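Standing seam porch roof, low slope: do I really need to tear off the old shingles first?

Asked by Osvaldo Bellini, 2018-07-06
Viewed 363 times

Hi everyone, I've been reading this board for a good while and finally have something to ask. We have a back porch on our place out in Doltau, 10 feet deep and covering 175 square feet, and the asphalt shingles on it are well past their best. My wife and I have more or less settled on standing seam metal in a dark green, partly for looks and partly because I am tired of going up there every spring with a bucket of roof cement.

The slope is low. I measured it as 3 in 12 with a level and a tape, and then measured it again because I didn't like the answer. There's one layer of shingles over what I believe is the original board decking. One contractor told me he'd go right over the shingles with furring strips and screw it down. Another wanted everything stripped to the boards and a peel-and-stick underlayment put down, and his price was a good bit higher. They both seemed like decent fellows and they both sounded very sure of themselves, so now I'm stuck!

Is the tear-off worth paying for on a roof this small? And does the low slope change anything about which panel I should pick? The one I was looking at is the Trendo snap-lock, mostly for the color.

Thanks in advance, and sorry for the long post.

3 answers

Valdis Urbonaitė
Marked as best answer

Hello Osvaldo, and welcome. I did this job on my own house two summers back, so let me tell you how it went for us, and you can take from it whatever is useful.

I would pay for the tear-off. Going over one layer of shingles is allowed in plenty of places and I've seen it turn out fine, but you said you only believe it's board decking, and that would bother me. When we stripped ours there were two boards by the house wall so soft I could push a screwdriver into them. From on top of the shingles they had felt perfectly solid. If we'd put furring over that, the screws would have been holding on to very little. On a roof your size the stripping is a day's work for two people, maybe less if the nails are kind to you, and you get to look at the flashing against the wall while you're at it.

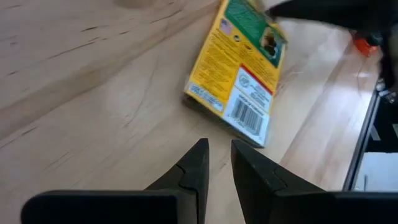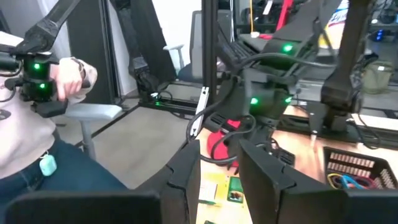
As for the slope, yes, it matters, and please sort that out before you fall in love with a color (I say this with sympathy, we had our hearts set on one too). Every panel has a minimum slope the maker will stand behind, and snap-lock panels often want more pitch than the mechanically seamed kind, the ones that get folded over with a seaming tool once they're up. Get the install guide for the exact panel and look for the minimum slope before you read anything else in it. If your pitch is right at the limit, call the supplier and ask whether they want sealant in the seams. Ask them to put it in an email.

A few other things, in no special order. Make sure the underlayment is rated for high temperatures, as metal gets very warm in July and the ordinary stuff can soften. Have it lapped up the house wall behind the siding. And ask both of your contractors how they plan to finish the top edge where the porch meets the wall, because that's where ours had leaked for years, and the shingles had been getting the blame the whole time.

I'd also get a third price if you can stand it. Best of luck with it, green is a lovely choice.

Aivar Petrauskas

go over the shingles. did mine that way with furring strips, no leaks. tear off is just more money

Wilfredo Villanueva

I'm mostly with Valdis, though I wouldn't call Aivar wrong. It depends on what's under there. If you can get at the underside of the decking from the porch ceiling, pull a panel down near the wall and have a look with a flashlight. Sound boards with no dark staining would make me feel a lot easier about leaving the shingles on, but check with your building department first. Here in Cisuvdale they wanted a permit either way and were quite pleasant about it.

One thing to watch with furring is that it raises the whole roof. On a porch that often means the new metal ends up too close to a window sill on the upper floor, or you lose the room you need for flashing under the siding. Measure that before you agree to anything.

Comments on this answer

Osvaldo Bellini: Thank you both, this is so helpful. There is a window up there and I only have a few inches below it, so I think that settles the furring question. Going to pull the ceiling panel this weekend.

Povilas Mägi: Wear goggles when you do, mine was full of old wasp nests.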